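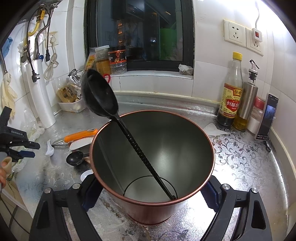
A ladle standing in a tall metal pot.

Why does a metal spoon feel colder than a wooden one?

Go into the kitchen first thing in the morning, before anyone has cooked anything. Touch a metal spoon, then touch a wooden one. The metal spoon feels cold. The wooden spoon does not. Most people would say that the metal spoon is colder, but a thermometer would show that both spoons are at the same temperature. They have been in the same room all night, so they have both ended up as warm or as cool as the air around them.

What your skin can feel

Your fingers are not very good thermometers. What they notice is how quickly heat is moving into your skin or out of it. Your hand is nearly always warmer than the things in a kitchen, so when you pick something up, heat flows out of your hand and into the thing. Heat always travels from the warmer place to the cooler place.

Metal lets heat travel through it quickly. When you touch a metal spoon, heat leaves your fingers and spreads away along the spoon, and more heat follows it. Your skin cools down fast and you feel cold. Wood lets heat travel through it slowly. The part you are touching soon warms up to match your finger, and then very little heat moves at all.

Conductors and insulators

A material that lets heat through easily is called a conductor. Copper, silver and aluminium are very good conductors. Steel is a conductor too, but not as good as copper.

A material that does not let heat through easily is called an insulator. Wood, plastic, cork, wool and air are all insulators. A woolly jumper keeps you warm by trapping air between its fibres. The jumper does not make any heat of its own. The heat comes from you.

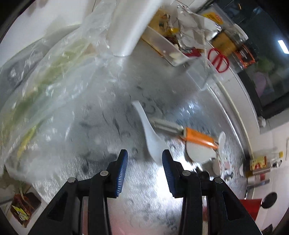 Pottery and china come somewhere in between. A china mug of hot tea will get warm on the outside, but more slowly than a metal mug would. A tile floor feels cold to bare feet in April, and the rug next to it feels warmer, even though they are in the same room.

How heat moves along a spoon

Everything is made of tiny particles, much too small to see. They are always jiggling. In a hot thing they jiggle a lot, and in a cold thing they jiggle less. If one end of a spoon is in hot soup, the particles at that end jiggle harder and bump into the ones next to them, and those bump into the next ones. In a metal there are also even smaller particles called electrons, which can move about freely and carry the heat along. Wood and plastic do not have these free electrons, so heat gets passed on much more slowly.
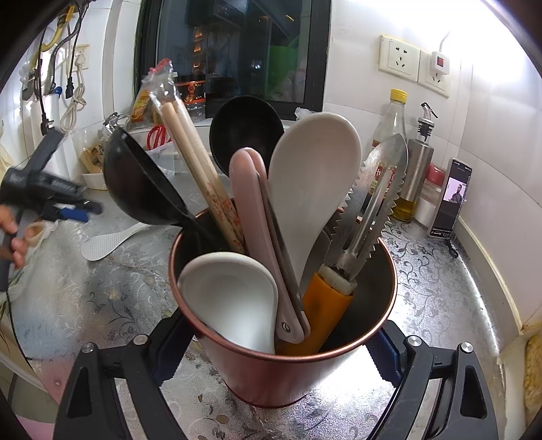

Pans often use both kinds of material. The bottom is metal, so that heat from the cooker gets to the food. The handle may be covered in plastic or wood, so that you can hold it.

Try it yourself

You will need a metal spoon, a wooden spoon, a plastic spoon, a mug, some butter and three dried peas. Ask an adult to pour the hot water.

1. Stick a pea near the top of each spoon handle with a small dab of butter. Use the same amount each time.
2. Stand the spoons in the mug with the handles sticking up.
3. Ask the adult to pour in hot water until the mug is half full.
4. Watch the peas and write down which one slides first.

Keep your hands off the metal spoon until the water has cooled.

Words to know

Conductor: a material that heat passes through easily.
Insulator: a material that heat does not pass through easily.
Particle: a very tiny piece of matter.
Temperature: how hot or cold something is.

Page last checked: 10/09/2021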